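Clunside Home Forum > Walls and paint > Is plain white too bright for a small work room?

14 replies, 3 shares

othmane_a wrote:
Hello all. In January I painted my small work room with the plain white from Lawal, two coats, walls and ceiling. Before it was a kind of old cream color and I wanted the room to feel bigger. It does feel bigger, but now after one hour at the table my eyes are tired. I have one ceiling light and one window to the south. Should I paint again with something softer, or is it a matter of getting used to it? I paid 101 for paint and rollers and I don't want to do this twice.

Miyuki Onishi wrote:
Please don't paint again yet. Which bulb do you have? I had the same complaint in my sewing room and changed to a warmer bulb, and the white became much more friendly. It took me five minutes.

othmane_a wrote:
The bulb is a cold one, I bought it together with the paint. I did not think about it.

TarekT wrote:
I don't agree that it is only the bulb. Plain white on four walls and a ceiling is too much for a room where you look at small things. In the daytime the bulb is off and the window still gives you the same problem. I would paint the wall in front of the table in a light gray, only that one, and leave the others.

Mine is also white. This is how strong white gets against dark things: 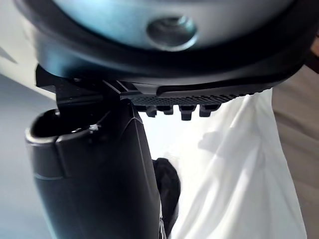 Bright white in the back, dark things in front of it.

You look at something black and all the edges are very sharp against the white. For some work it is good. For reading the whole afternoon I find it hard.

Miyuki Onishi wrote:
Tarek, sharp edges are a good thing when you work with small parts! In my room I can find a black thread on the table at once. With the old beige wall I was always searching. I would keep the white.

TarekT wrote:
For thread, yes. Othmane did not tell us what he does at the table.

othmane_a wrote:
Mostly I repair watches, and sometimes I do papers for my brother. So maybe both of you are right, which does not help me very much :)

ehab.h wrote:
Was it the matte or the satin? I used satin from the same company in our hallway and it throws the light back at you. The matte is calmer, but every finger mark stays on it. A cheap thin curtain on the south window would be my first step. I got mine at Fistard, 200 cm long, and it was enough.

othmane_a wrote:
It is satin. I will try the curtain and a warm bulb first, and I will write again here in a few weeks.

TarekT wrote:
Good. But keep the gray in mind.

Contact the moderators | © Clunside Home Forum | Back to top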